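Shared kitchenware shelf opens at Lallham community hall

February 24, 2025

If you have ever volunteered to host the whole family for a long weekend and then discovered at four in the afternoon that you own exactly six bowls, two of them chipped, the people behind Lallham's new kitchenware lending shelf would like you to know that you are very much among friends.

The shelf opened this month in the back hallway of the community hall on Poirier Street, and it works a good deal like a library. Anyone who lives in Lallham or the farms round about can come in, choose what they need from the bowls, cups, pots and serving pieces, sign for it in the binder and take it home for up to 19 days. There is no charge, although a jar sits beside the binder for anyone who cares to drop in a loonie or two toward dish soap and new tea towels.

Maëlle Lévesque, who has been gathering up dishes for the project since last July, said the idea came to her after a neighbour's retirement supper, when the guests ended up drinking their punch out of measuring cups and a gravy boat. She had a basement full of her grandmother's things at the time – good, solid, everyday things – and could not bring herself to send them off to be sold by the box.

"I kept thinking, somebody on this road needs a big bowl tonight, and I have four of them sitting in the dark," she said. "It seemed silly. So I put a note up at the post office asking who else had a basement like mine, and my goodness, they all did!"

The note brought in far more than she had bargained for. By the time the snow came there were boxes stacked up both sides of her hallway, and her husband had taken to coming in through the garage. Much of the fall was spent washing, sorting and matching lids to pots, a job Lévesque describes as the world's slowest jigsaw puzzle. Anything cracked was set aside, and a few lovely old pieces were gently returned to their owners with a suggestion that the grandchildren might want them someday.

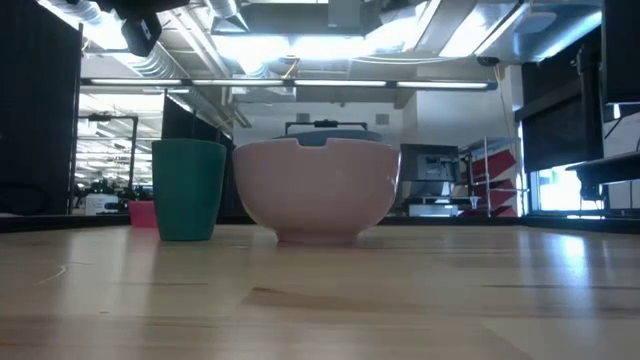 The big bowls have been the favourites so far, and a person can see why. A good large bowl will do for potato salad at noon, bread dough in the evening and popcorn once the kids have settled in for a movie, and it is just the sort of thing that takes up half a cupboard for the other 50 weeks of the year. Plastic cups go out nearly as often, mostly for birthday parties, and Lévesque is happy to see them in any colour at all. She gave up on matching sets early on. A table laid with a bit of everything, she says, looks like people are expected.

The hall has helped things along with a grant of $2,000, most of which went to proper shelving and a second-hand dishwasher for the kitchen. Borrowers are asked to bring everything back clean and dry, and to own up cheerfully if something has been broken. The binder has a page at the back for exactly that purpose, and so far it holds one entry, concerning a saucer and a Labrador.

Some 30 households have signed the binder already, among them a couple who moved to town with two suitcases and borrowed enough to get by until their own boxes arrived from Moncton. They have since returned the lot, along with a tin of shortbread, and have put their names down to help with the spring sort.

What the shelf could use now, for those who have been meaning to clear out a cupboard, is serving spoons, pie plates and medium-sized pots with their lids. Mugs are well in hand, thank you, and will be politely declined until further notice. Larger items such as roasting pans and coffee urns are welcome too, but please telephone the hall first so that a spot can be found for them.

Donations can be left in the kitchen whenever the hall is open. Borrowers are asked to keep to 20 pieces at a time, though larger gatherings can usually be managed with a week's notice and a word with Lévesque, who says she is generally to be found near the kettle. A spring potluck is in the works as well, with every dish on the table to come from the shelf, and the sign-up sheet is on the corkboard inside the front door.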